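Trurkden Opens Fresh Produce Hall at Mulligan Street Store

Company adds open wooden displays, longer hours and a larger selection of vegetables for home cooks

MULLIGAN, May 20, 2021 – Trurkden, the regional grocery company, today announced the opening of a new fresh produce hall at its Mulligan Street store. The hall occupies 2,000 square feet on the ground floor and replaces the former seasonal goods department. It is open to customers during all regular store hours.

The project is the largest single change to the Mulligan Street store since it joined the company. Work began in November with the removal of the old refrigerated wall cases along the east side of the building. Those cases had reached the end of their service life and limited the amount of loose produce the store could carry. Planning of the new hall was carried out by the company's store development department together with Husix, a supplier of retail fixtures.

Vegetables that were formerly sold in bags and trays are now offered loose wherever the product allows. Customers may buy a single carrot or enough for a large family meal, and all loose items are priced by weight unless the shelf label states otherwise. Scales are provided at both ends of the hall, and the weight is checked again at the register.

"Our customers told us clearly that they want to choose their own vegetables," the company said in a statement. "A household of one does not need a five-pound bag. The new hall gives every shopper the same freedom to select by size and quantity, and it gives our produce staff the space to present the goods properly."

The long wooden display is divided into compartments so that each kind of vegetable has a place of its own. Compartments can be refilled separately during the day, and the dividers keep root vegetables apart from softer goods that bruise under weight. Wire baskets are available for shopping in the hall. 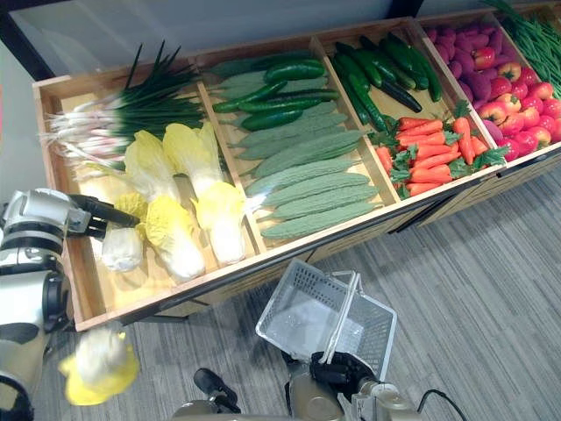

Napa cabbages, bitter melons, cucumbers, carrots and other vegetables in the wooden display.

The selection has been widened considerably. Napa cabbage and bitter melon, which the store previously ordered only on request, are now part of the regular assortment. They join green onions, cucumbers, carrots with their tops, purple sweet potatoes, tomatoes and green beans. The company reviewed 1,352 customer comment cards before settling on the new list, and 826 of them asked for a wider choice of vegetables used in Asian home cooking. Requests for carrots sold with their greens attached were also frequent.

Availability will continue to depend on season and harvest. When an item is out of season, its compartment will be given to another vegetable and the label changed on the same day. A list of current produce will be posted at the store entrance each morning.

Trurkden has also revised the daily routine of the produce department. Deliveries are received before opening, and goods are sorted by hand in the preparation room before they are brought to the floor. Staff inspect the displays throughout the day and remove items that no longer meet the company's standard. Produce that is sound but irregular in shape is sold at a reduced price from a separate stand near the registers.

Leafy vegetables receive particular attention under the new routine. Outer leaves are trimmed in the preparation room when necessary, and heads are placed in the compartments with enough room to be lifted without disturbing those beside them. Staff have been instructed not to build high piles of tomatoes or peppers, and to bring out smaller quantities more often.

The hall was designed for comfortable movement at busy times. Aisles have been widened, and the path from the entrance to the produce displays is free of steps. Display heights were selected after a trial at the company's Stason store, where customers compared several arrangements over a period of weeks. Comments from that trial led to a lower front edge on the display and larger print on the price labels. Labels now show the common name of the vegetable, its place of origin and the price per pound.

Recipe cards will be available free of charge beginning this week. The first set contains 7 recipes, including a stir-fried bitter melon dish, a napa cabbage soup, quick cucumber pickles and roasted purple sweet potatoes. Each card lists quantities by weight, allowing customers to measure what they need at the scales before going to the register. A new set will be issued at the start of each season.

"Many shoppers pass by a vegetable because they are unsure how to prepare it," the company's statement continued. "We hope the cards will encourage customers to try something unfamiliar, and that those who grew up with these foods will find them easier to buy close to home."

Customers are welcome to bring their own clean produce bags. Paper bags are supplied in the hall at no cost. The plastic produce bags used previously at the Mulligan Street store have been withdrawn from this department, although they remain available at the fish and meat counters.

The remaining departments of the store are not affected by the change. Bakery, dairy and dry goods stay in their present locations. Seasonal goods have been moved to the upper floor, next to housewares, and may be reached by the stairs or the elevator. The side entrance on the parking lot, which was closed during construction, has reopened.

Trurkden will review sales and customer comments from the new hall before deciding on similar work at its other locations. The Stason store is expected to be considered first. No dates have been set for further construction.

Comment cards are available at the customer service desk and may be returned there or placed in the box beside the main entrance. Comments submitted during the first month of operation will be used in setting the produce selection for the fall.

About Trurkden

Trurkden is a regional grocery company operating neighborhood stores with full produce, bakery, dairy, fish and meat departments. The company's central office is located in Mulligan.

Media inquiries may be directed to the Trurkden press office in Mulligan during business hours. Suppliers wishing to offer locally grown produce should contact the purchasing department at the same address.

###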